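**Seralville sorting room: where we are in July**

Dear Joana,

Thank you again for the 300, which has gone further than we dared hope! Leonor and I have (at last) settled on coloured plastic bins for the sorting table, after a long spell of cardboard boxes that seemed to date from 1985. Everyone finds the colours easier to remember than labels, and Sugeng has taken to them very happily.

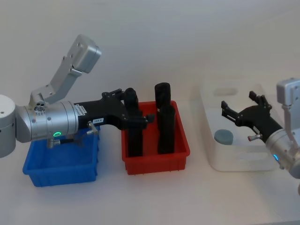 We still have 2 shelves to put up, and Chae-won is waiting on a price from Barreto for the brackets, so I shall write again once that comes in.

With warm thanks,
Madalena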